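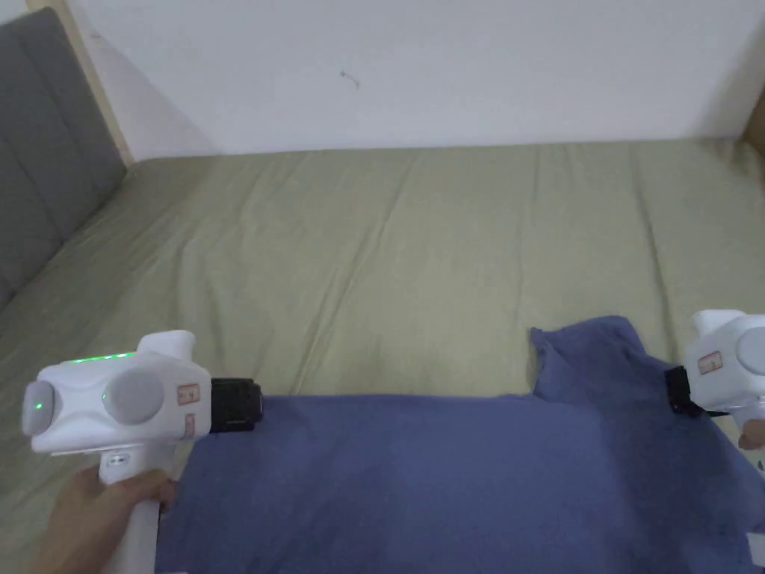

Washing cotton tees: cold only, or does it matter?

dimas_n
11/3/25
OK so I finally dug into this over the weekend and I'm kind of hooked! I switched all my plain tees to cold wash, inside out, low spin (800 instead of the max) and the necks stay flat. Before, I was getting that wavy collar thing by April and tossing them. Anybody else do this?

BecaK
Yes!! Inside out is huge. I also skip the dryer completely and hang them from the hem, with pins at the side seams so there are no shoulder bumps. Love how they come out.

ifor888
Cold is fine for color but I don't agree on collars. Collars go wavy from pulling the shirt over your head by the neck, and from cheap rib. I wash everything warm, 18 shirts in the rotation, and the good ones look great.

dimas_n
Huh, I do pull by the neck. But I didn't change that and they still got better?

ifor888
You changed the spin too. Try warm with the low spin and see.

Sayce_C
Warm here as well. Cold never gets the deodorant smell out for me, no matter what soap. Half an hour soaking in washing soda first, then warm. Night and day!

BecaK
Cledwyn, soda made my navy ones go chalky :( How much are you using?

Sayce_C
Two spoons in a full bucket. Rinse before it goes in the machine or yes, you get chalk.

BecaK
Ahh, I was putting it right in the drum. Trying the bucket tonight.

dimas_n
OK, doing three shirts cold and three warm, same spin for all. Will post collars in a month!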